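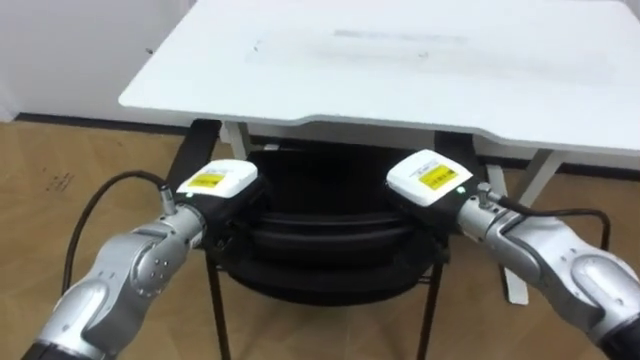
4 min read

Section 4: Teaching the chair task by remote control

By now you should have Plemik installed, the headset paired and both arms answering to your controllers. If not, go back to section 3, I'll wait. This part covers moving a chair in relation to a table, which was the first job I ever taught with two arms, and I made a right mess of it for a while. Preben Mogensen ended up talking me through it over the phone, so a good deal of what follows is his.

You'll want a clear stretch of floor, a light chair and a second person on the stop button. Please don't skip the second person!

Getting set

1. Put the chair under the table with its back facing the robot. Leave enough room to bring a gripper in from each side.

2. Check the lights on the grippers. Green on both means you can carry on. Anything else, go to the fault list in section 9.

3. Have a look at the cables near the wrists. They need enough slack for a full reach, but if a loop hangs low enough to catch on a chair leg, clip it up before you start.

4. In Plemik, open a new session and name it. I use the task and my initials. Ásdís Ladefoged uses the colour of whatever she's moving, and I can never find any of her files.

5. Set hand speed to 20 per cent. You'll feel like you're wading through porridge, but leave it there for your first 11 runs.

Caution: Never stand between the robot and the table while the controllers are live. If you need to straighten the chair, press Hold first and wait for the double beep.

Recording a run

6. Squeeze both triggers halfway to wake the arms. They'll drift a little as they match your hands - that's normal, just keep still until they settle.

7. Press Record, then wait a second before you move. Plemik trims the start of every run and it can be a bit greedy.

8. Bring the hands in together, slowly, at the height of the chair back. Close your grip only when both are where you want them.

9. Draw the chair toward you in one steady pull. If you stop halfway to think, bin the run and go again, as the robot will learn the stop as well.

10. Open the hands, back them away and press Record again to finish.

Note: The Vosmont controllers buzz when a gripper meets resistance. The older Millow ones don't, so you'll be going by eye.
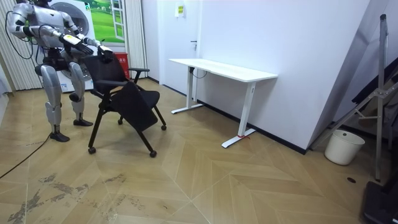
Which view to teach from is a question I get a lot. The head camera is best for the reach, but it's not much chop for judging what the whole chair is doing, so I keep the room view open in the corner of the headset. With casters under it, a chair can swing about as soon as one hand has hold of the backrest and the other is still hovering over it, and that's far easier to spot from the side. Have your helper call it out too. If the chair starts to turn, ease off and don't chase it.

How many runs?

I saved 200 for this task and threw out 17. You can get something useful from fewer, but vary where the chair starts or you'll have a robot that only knows one spot on the floor. Shift it a hand's width, turn it slightly, then record again.

Caution: Let the arms rest if the Hafþórsson joint monitor goes amber. Don't just clear the warning and keep going (I did, and lost an afternoon).

When you're happy with your runs, save the session and head to section 5 for sorting and labelling.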